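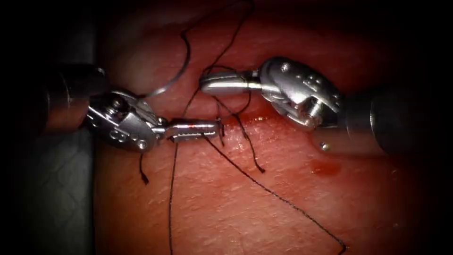
On Rewriting the Going-Home Leaflet

For most of the past year a large share of my working time at Porham General has been given to a single sheet of folded paper. It is the leaflet that patients receive when they leave the surgical wards, and it had not been revised in full since the day unit moved to its present building. The new version went to the printer in July. I would like to set down how the work was done while the details are still clear to me, partly for colleagues at other hospitals who have written to ask, and partly for my own records. The views given are mine and do not represent the position of the hospital.

The old leaflet ran to 1,347 words on four sides. It had grown by addition. Each department that wished to include a warning had been given a paragraph, and no department had ever been asked to give one up. The advice on bathing appeared in two places, and the two places did not agree. The telephone number for the ward was printed on the last side, under a heading that read "Further Information," in the smallest type on the page.

The first stage was to find out how the leaflet was being used. I sat in the discharge lounge over several mornings, with permission, and asked patients and the relatives collecting them whether they would be willing to talk for 20 minutes. Most were generous with their time. A good number had folded the leaflet into a coat pocket or a bag and had no firm intention of opening it. Several had already turned to the back in search of the telephone number. A woman taking her father home had written the number on her hand, having been told it aloud by a nurse and having missed it entirely in print.

What people wished to know was practical. They asked when they might drive, when they might lift a child, whether the dressing should come off, and whom to call at three in the morning. The old leaflet answered all of these questions somewhere. It answered them in the order in which the departments had submitted their text.
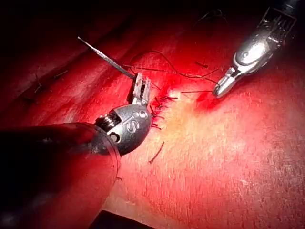 Two instruments over a brightly lit tissue surface.

The second stage concerned vocabulary, and it took far longer than I had planned. Hospital writing leans on words that feel ordinary to those who work with them every day. "Discharge" is the clearest case, as it refers both to leaving the hospital and to fluid from a wound, and the old leaflet used it in both senses on the same side. We now say "going home" for the first and "fluid" for the second. "Mobilize" became "get up and walk." "Analgesia" became "pain relief." "Observe the site" became "look at your wound once a day," a phrase one reviewer considered too plain for a hospital document. I considered the objection carefully and kept the phrase.

Some words resisted. "Stitches" and "sutures" were debated over two meetings. The surgical staff use "sutures," and a patient who hears one word on the ward and reads another at home may wonder whether the leaflet refers to something else. The text now says "stitches (also called sutures)" at the first mention and "stitches" from then on. This is a modest solution, and it satisfied everyone present.

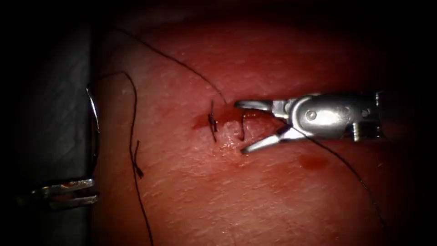 Needle driver with its jaws open beside a short, sutured incision.

I should say something about layout, which I had been inclined to treat as a matter for the printer. That was a mistake on my part. Clasell, the print firm that has handled our forms for many years, sent back the first proof with a polite note asking whether the pages would be read by people who had left their glasses in a bedside locker. The proof used a narrow typeface that looked well on my screen and poorly on paper. We changed to Caron, which Clasell keeps for large-print work, and raised the size throughout. The text had to be cut again to fit, and I believe the second round of cutting improved it more than the first.

The telephone number is now on the front, below the title, in bold. It is repeated inside next to the list of reasons to call. That list was moved from the third side to the first opening, and every item on it starts with "Call us if." The previous list mixed instructions to telephone with instructions to wait, and several of the people I spoke with had read it as a list of things to expect.

The draft was then tested at Stornar, the smaller of our two sites, where the staff kindly agreed to hand it out alongside the old version for a month. I had prepared a feedback form. The form was too long, and very few came back. The comments passed on by ward clerks and by the nurses who answer the telephone were of much greater use. They reported that callers now tended to have the leaflet open in front of them and to say which line they were asking about. They reported as well that the sentence on showering was still unclear, as it said "after two days" without saying two days after what. It now reads "two days after your operation."

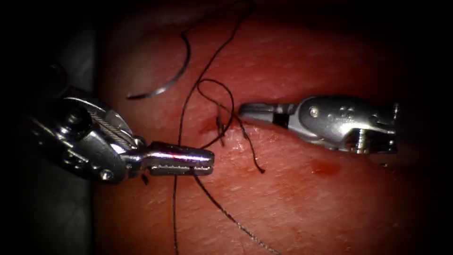
The approval process deserves a fair account. It is slow, and there is good cause for it to be slow. A leaflet of this kind passes through surgery, nursing, pharmacy and the legal office, and each of them found at least one point that I had got wrong. Pharmacy corrected a sentence that could have been read as advice to stop a regular medicine. The legal office asked for one sentence to be added, and I asked in return that it be written in the same plain manner as the rest. After some correspondence it was.

The first printing is 4,000 copies, which should carry both sites through the winter. Translations are the next task. I had hoped to have them ready at the same time as the English text – a hope that took no account of how often the English text would change. The work can start now that the wording is settled, and I have asked that each translation be read by a speaker of the language who has been a patient.

Colleagues who would like a copy of the leaflet, or of the word list we compiled along the way, are welcome to write to me through the contact page. The word list is untidy and still carries a few entries under dispute, among them "fasting," "keyhole" and "light diet."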